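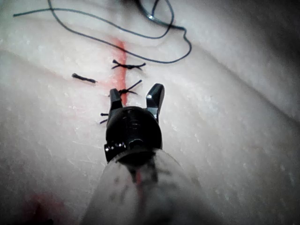

I've been going through glass plates from a regimental photographer who worked out of Gistel during the war, and I want to set down what I have before the holidays. Paper copies are in the Wainwright collection. Most of the people in them have never been named. The plates were made a few months after the town changed hands, and the repairs to the town show up everywhere, as plain as a suture line on pale tissue. New brick sits against old brick and you can follow the join down the whole street.

The collection has 200 plates listed. I have looked at 47 so far. The list was typed up long after the war by someone who did not know the town, so the captions are not much help. "Street, soldiers" is a typical one.

What the photographer was paid to take: officers on the steps of the customs house, the band, the tents, the mess table. Soldiers bought prints to send home. 37 of the plates I've looked at are this kind of thing.

The other ten are what I care about. They show the families who moved into the big houses on the Ferovberg road after the owners left. These were people who had cooked, washed and dug in those same houses for years.

Plate 3437 (the numbers come from the studio, not the collection, so don't go looking for thousands of others) shows a woman at the front door of one of them. Two children are on the step. The caption says "House, Ferovberg road." It does not mention her.

I think I know which house. The door has a fan window with one pane patched, and the same window shows up in an officers' portrait listed 60 places earlier. So he went back to the same address after it changed hands, or he was there both times for the same reason. I can't tell yet.

The tax roll for that November lists the house under the army. The rent book lists it under a laundry. Both could be right. The army held the property and let rooms to the women who did its washing, and the rent was taken out of their pay.

The rent book is kept at Plikmont, in the town hall, in a box with drainage maps. It gives first names and a mark for most tenants. Three women are down for that house. I can't say which one is at the door, and I'm not going to guess in print.

A correction to what I posted last month. I said the plates were made in the spring. The trees in the street views are bare and the roll is from November, so I now think late fall. The spring date came from the typed list and I should have checked it first.

People have asked if the prints can be seen. Yes, by appointment. The plates themselves stay in storage and the reading room has a set of copies. Bring a pencil. Pens are held at the desk.

The reading room closes early on Tue 22 December and I don't have the hours for after that. I'll pick this up with the next batch of plates, starting with the harbor views.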